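HORT 100 - Houseplants and Container Growing
Handout 2: Water
N. Rashidi, rev. 2026-01-06

Read before lab. Bring the Collgate reader, p. 62 has the root diagrams.

Why pots are different. Small soil volume, nowhere for extra water to go except out the bottom. Roots need air as much as water. Most dead houseplants in this course = overwatered, sorry.

Checking. Finger in to the second knuckle. Dry, water it. Damp, leave it. Or lift the pot and learn the weight. Moisture meters ok but the cheap ones drift. No calendars!! "Every Sunday" is not a method.

Pouring. Slow, at soil level, all the way round. Stop when it runs out the bottom, empty the saucer. Long narrow spout gives you control, wide one digs a hole in the mix.
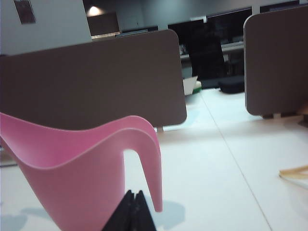
Watering can, long spout tapering to the tip.

Tap water. Fine for most things. Let it reach room temp. Brown tips on spider plants and dracaena can be salts or flouride, try rainwater before you blame yourself. Sostwood mix holds more water than the Gandura, so adjust.

Aroids (syngonium, pothos, philodendron). Top inch dry between waterings. Yellow lower leaves + wet soil = too much. Limp + light pot = too little. Limp + heavy pot = root trouble, unpot and look.

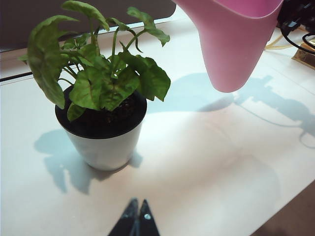 Winter. Less light, slower growth, less water. Teh same plant that drank weekly in September may want half that now. Hold off on feeding till new growth shows.

Cachepots: check for standing water every time. No drainage hole, no grade.

For lab: weigh your pot dry and again after draining, write both down in grams. Scales are in room 516. Kinoshita chapter on root rot is optional but it's on the quiz anyway.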